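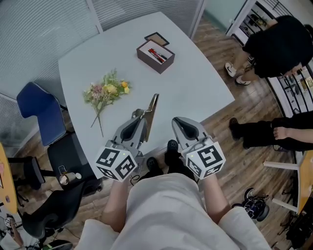 What went wrong with the hand-held grippers at Jatutia?

A batch of them kept closing after the operator had let go of the trigger. The firm has stopped using 50 of the units until the part at fault has been replaced.

Jatutia, which records people doing simple table tasks so that robot arms can be taught to copy them, halted part of its work in July after an operator had a finger pinched between the pads of a gripper. The skin was bruised and no bone was broken. The operator was back at work the next morning, on other duties.

The grippers are worn or held one in each hand and carry printed marker cubes, which let the cameras follow where each hand goes. A small motor helps the pads close and holds them shut so that the operator's hand does not tire over a long session. The motor is meant to cut out as soon as the trigger is released. In the faulty units it ran on for up to a second, and in a few cases longer.

Fenna Maes, who is in charge of the recording rooms, said the first sign of trouble had come three weeks before the injury, when two operators complained that their left grippers felt sticky.

"We cleaned them and sent them back out," she said. "That was the wrong call. The complaint was written down as dirt on the pads and it stayed in the log as dirt on the pads."

After the injury the firm went back through its records. Out of 2691 sessions since the new grippers came into use, 274 contained at least one moment when the pads carried on moving with the trigger released. Most of these were very short and the operators had not noticed them. Pens had been dropped late or pushed out of line, and flower stems had been crushed during tasks where they had to be laid down on a table.

The cause was traced to a return spring inside the trigger, supplied by Jimano. The spring was slightly softer than the one in the first grippers the firm bought, and after heavy use it no longer pushed the trigger all the way back. The switch behind it then stayed on. Wear began to show at 4000 squeezes, a number a busy operator can reach in a few days.

Jimano said it had changed the spring last winter to make the trigger lighter, after requests from customers, and had tested it for a shorter working life than Jatutia was asking of it. It has agreed to supply a stiffer spring free of charge and has written to other buyers of the same model.

The grippers have no separate stop button. The only way to cut the motor is to pull out the battery, which sits under the palm and takes two hands to remove. An operator holding a gripper in each hand has to put one down first, and in this case the trapped finger belonged to the hand that would have been needed.

Mirjam De Graaf, a safety inspector with Jacobs, was asked in by the firm to look at the grippers and the way they are used. Her report, a short one, says the force at the pads is low enough that a serious injury is unlikely, but that a device held in the hand for hours should let go by itself when something fails. She has asked for three changes: a limit on how long the motor can run with no fresh signal from the trigger, a release that can be worked with the thumb, and a check of every gripper at the start of each shift.

The time limit has already been put in through a software update. The thumb release will need a new part, which the workshop at Grastis is making. The first set was tried out last month and sent back, as the lever caught on loose sleeves.

The daily check takes four minutes. Each gripper is squeezed and let go ten times over a strip of foam, and any that leaves a mark after release is set aside and tagged. Maes said nine had been tagged in the first fortnight, all of them from the same delivery.

De Graaf also raised the matter of how faults are reported. Operators had a form with a tick box for dirt, one for battery and one for lost tracking, but nothing for a gripper that moved when it should not. A box for that has been added, and any unit reported under it is now taken out of use the same day.

The recordings from the affected sessions have been held back from training. Some may be used again once the bad moments have been cut out, though Maes said the crushed-stem recordings would probably be done afresh - there were too many of them to mend by hand.

Work with the older grippers has gone on as normal. Operators who were due to use the withdrawn units are being paid for their booked hours. The repaired grippers will be returned in small lots, starting with the left-hand ones, where most of the wear was found.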